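Home | Tickets | Open | Closed | Search | Log in

Comment publication and takedown queue - complaint notices not reaching the legal hold list

Site: Soltdale Review (opinion and press law)
Component: Onix moderation module, Jemik mail gateway
Priority: raised from normal to high
Status: resolved, one follow-up open

Reported problem

A reader's solicitor sent a defamation notice by web form against a comment under the column on the regional press ruling. The form returned its usual confirmation. The comment stayed public and the notice did not appear in the legal hold list. The sender wrote again through the general contact address, and the editorial desk opened this ticket.

Expected behaviour: a notice submitted under the category "defamation" hides the comment pending review, writes an entry to the hold list and sends a copy to the duty editor.

Actual behaviour: confirmation shown to sender, nothing else.

First checks

Form submission is present in the web server log at 09:14, response 200. The Onix intake table has a row for it with the correct article reference and comment reference. The state column reads "received" and was never moved to "held". No error in the Onix log at the default level.

Searched the intake table for other rows stuck in the same state. Found 8. All were submitted in August, after the column series on religious offence and press freedom started. Of the 8, 3 are defamation notices and the rest are ordinary abuse reports. The oldest defamation notice had been sitting there long enough to matter, so all three comments were hidden by hand before any further work. The desk has been told and will reply to the senders separately.

Reproduction

Submitted a test notice against a dummy comment on the staging copy. It moved to "held" straight away. Submitted a second with the text of the original notice pasted in. It stuck at "received". The category, article and sender address were the same in both, so the difference is in the body text.

Cut the body down by halves. The notice sticks whenever it contains a quoted passage in Danish with the letter "ø" or "å" inside the quotation marks. The same letters outside quotation marks go through. Several of the comments under these columns quote Danish newspapers at length, and the notices quote the comments, which accounts for the timing. 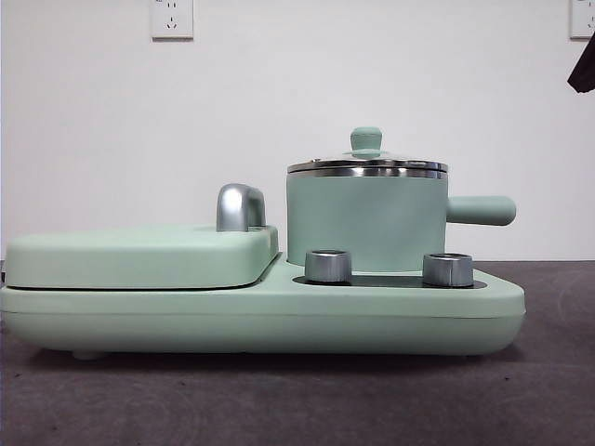 With logging turned up on staging, the hand-over from Onix to the Dobre rule filter shows the body being escaped twice when it contains both a quotation mark and a character outside the basic Latin set. Dobre rejects the result as malformed and returns an empty reply. Onix treats an empty reply as "no rule matched" and stops processing without raising anything. The mail to the duty editor is sent only after a rule match, so Jemik was never asked to send it. The gateway is not at fault and its queue was clean throughout.

Tried and discarded

Restarted the filter. No change.

Rolled the Dobre rule set back to the July version. No change, and the August rules were put back.

Switched the form to plain text. The notice went through but lost its paragraph breaks and the links to the disputed passages. Legal asked for those to be kept as sent, so the setting was reverted.

Fix

Removed the first escaping step in the Onix hand-over. The second is done by the filter's own client library and is enough. An empty reply is now treated as a failure. The notice is retried 2 times and then placed in the hold list with the flag "unfiltered", and the comment is hidden in the meantime if the category is defamation. Abuse reports with the same flag stay visible until a moderator looks at them. The desk asked for that distinction - they do not want a long Danish quotation in a complaint to take down an argument about blasphemy law on its own.

Ran 35 stored notices from the past months through staging with the patch in place. All reached the correct state. Deployed to the live site at 16:40.

After deployment

Requeued the 8 stuck rows. Each reached the right list and the duty editor's copies went out. The three defamation entries carry the original time of receipt, not the time of requeueing. Legal wanted this confirmed in writing; confirmed here, see the "received_at" column in the export attached to the hold list entry.

The confirmation page still says "your notice has been passed to our editors" as soon as the form is submitted. This was untrue for every stuck row. Proposed wording: "your notice has been received", with a second message sent once it is in the hold list. Legal to approve the text before it is changed.

Open follow-up

Add a daily check for rows in "received" older than one hour, with an alert to the desk and to support. Until that is live the table is being checked by hand at 09:00 and 17:00. The query is saved in the shared folder as stuck_notices.

Ticket stays linked to the older one about missing accents in the comment archive. Same escaping code, different output, and the patch may have fixed it. Not tested yet.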